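To: members list
From: Kirsty Mowat, Secretariat
Date: 12/9/24
Subject: Re: Accommodation for the November general meeting

Dear members,

The Secretariat thanks Mr Yule for his enquiry, which is quoted at the foot of this message. As several members have raised similar points privately, the reply is addressed to the full list.

The Association has confirmed a block of 70 rooms at the Moncrieff for the November general meeting at Varard. The rate is $498 for the full stay, including breakfast and GST. Members who prefer to book elsewhere may do so, but reimbursement will be capped at that amount.

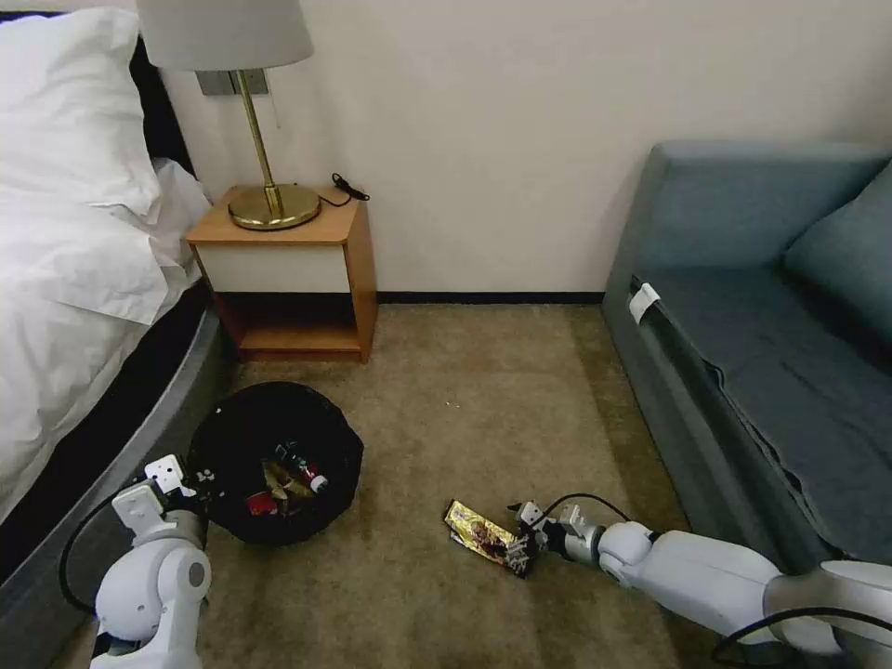 Bedside table with open shelf, Moncrieff.

Bookings are to be made through the Secretariat and not with the hotel directly. Rooms not claimed within 24 days of this message will be released. Delegates travelling on behalf of a regional branch should give the name of the branch on the form, as invoices will be issued to branches separately.
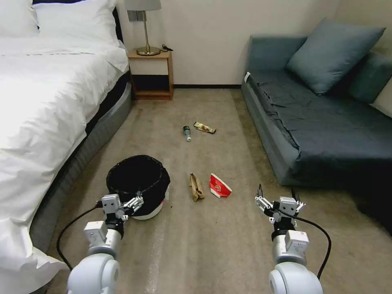

Bed, sofa and bedside lamp.

With regard to voting entitlements, the roll closed with 493 financial members. Proxy forms must be signed by the member and lodged with the Returning Officer, Mr Struan Laing, before the opening session. Forms sent to branch offices cannot be accepted. No member may hold more than two proxies, in accordance with the rules as amended at Prikis.

Luggage may be left at the hotel's front desk on the final day. The coach to the airport will depart directly from the meeting venue, and members should collect their belongings during the lunch adjournment.

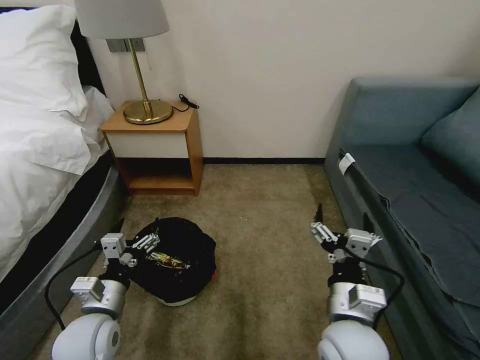 Carpeted floor, with black bag.

Ms Austra Uibo is preparing the agenda papers. Notices of motion should reach her in writing, with the names of a mover and a seconder. The proposal concerning the Zavlow bursary has been received and will be listed under general business. 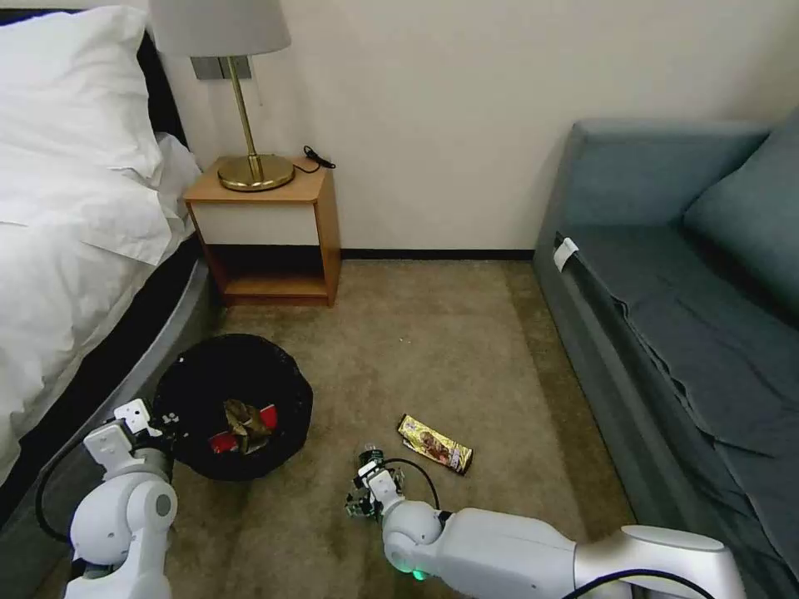 Requests for a ground-floor room or a particular bed configuration should be noted on the booking form. Dietary requirements for the dinner are to be recorded on the same form.

Yours faithfully,
Kirsty Mowat
Secretariat

Calum Yule wrote:
> Dear Secretariat,
> Could you please advise whether accommodation has been
> arranged for the general meeting, and whether branch
> delegates are to book for themselves? I should also be
> grateful for clarification as to where proxy forms are
> to be sent. Our branch office has received two already.
> Regards,
> Calum Yule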